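Chapter 5
Chores and the Machine: What Can Be Automated Today

Chapter objectives

After studying this chapter, the reader should be able to:

explain why a task that is easy for a person may be hard for a machine;
distinguish the motion of a task from the judgment the task requires;
read a published success rate and state what it leaves out;
describe the main kinds of object that cause trouble in household handling.

5.1 The question of readiness

Machines have done certain kinds of work in homes and shops for a long time. A dishwasher cleans plates. A conveyor carries cartons from one bench to the next. In each case the work was rearranged to suit the machine. Plates stand in a rack at fixed spacing, and cartons arrive closed, upright, and of a known size. The person who loads the rack or closes the carton still does the part of the job that calls for looking, choosing, and handling.

This chapter is concerned with that remaining part. It asks whether a general-purpose machine, equipped with an arm and a simple hand, can yet take over the small tasks by which people keep a room or a workbench in order. The short answer is that it can do so in some cases, slowly, and with a person close by. The longer answer depends on the objects involved, the surface they rest on, and the standard by which the result is judged.

Sorting a box of jewelry is a useful first case. The pieces are light and the distances are short. No great force is needed, and no single movement takes long. A child of five can be asked to do it and will usually produce an acceptable result. For a machine the same job brings together most of the unsolved problems of handling: parts that overlap, parts that hang together, shiny surfaces, and a goal that is seldom stated in full.
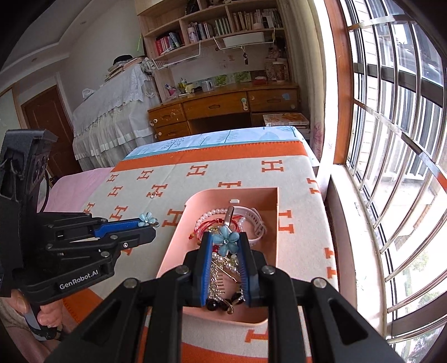
The difficulty begins before anything is touched. To remove one item from a mixed container, a machine must decide where that item ends and its neighbor begins. Software that identifies objects is generally trained on items seen singly against a plain background. In a crowded container the edges run together, and highlights on metal or glass may be read as separate objects. A system may then report a piece that does not exist or merge two pieces into one.

5.2 Rigid, jointed, and flexible objects

For the purposes of this book, household objects are placed in three classes. Rigid objects, such as a mug or a ring, keep their shape when lifted. Jointed objects, such as scissors or a hinged case, change shape in a limited and predictable way. Flexible objects, such as cloth, cord, and beads on a string, may take any of a very large number of shapes, and the shape changes each time they are moved.

Most reliable results to date concern the first class. If the position of a rigid object is known, the position of every point on it is known as well. The machine may plan a grasp, close its fingers, and expect the whole object to follow.
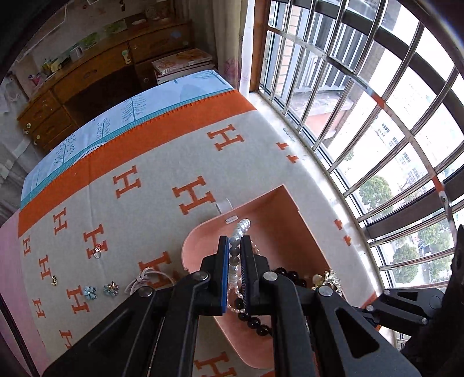 Flexible objects do not offer this assurance. Holding one part says little about where the rest will go, and the free end may catch on something else in the container. With a strand of pearls, two padded fingers can pinch several pearls at once and draw part of the strand upward while smaller pearls trail below the fingertips. The grasp itself may be sound. Whether the strand will come clear of a coiled necklace lying next to it is a separate question, and it can be answered only by continuing the movement and watching the result. A person does this without effort, easing the strand sideways when it resists. A machine must be given some means of sensing resistance and some rule for responding to it.

Tangled items are a special case. Separating them often calls for two hands, one to hold and one to draw away, and the holding hand must change its grip as the work proceeds. Few commercial systems attempt this. The usual practice is to set tangled items aside for a person.

5.3 Reading a success rate

Claims of readiness are often given as a single figure. The reader should ask three things of any such figure: what counted as one attempt, what counted as success, and who restored the work area between attempts.

Consider a trial at Climico, a repair and resale shop, in which a system named Rumik was asked to move small accessories from a tray to a sorting mat. The trial report gave a success rate of 70 percent. An attempt was counted as successful if the item left the tray. Items dropped beside the mat were therefore included, as were 14 lifts in which a second item came along with the first. When the shop applied its own standard, one item placed in the correct section, the rate fell to 23 percent.

Neither figure is false. The first measures grasping, and the second measures the chore. A shop owner deciding whether to purchase such a system needs the second figure, together with the time taken by staff to correct errors.

5.4 Judgment and the unstated goal

Even perfect handling would leave part of the work undone. An instruction such as "tidy the box" does not say whether earrings are to be paired, whether a broken clasp should be kept, or whether hair accessories belong with necklaces. People settle these matters from habit and from knowledge of the owner. A machine must be told, must ask, or must guess. Frequent questions reduce the value of the help, and a wrong guess may not be discovered until the item is wanted.

Key terms

Flexible object: an object whose shape changes freely as it is handled.
Grasp: the contact by which a hand or tool holds an object.
Success rate: the share of attempts that meet a stated standard.

The next section takes up laundry, beginning with the folding of towels at the Amoah and Wornimport sites.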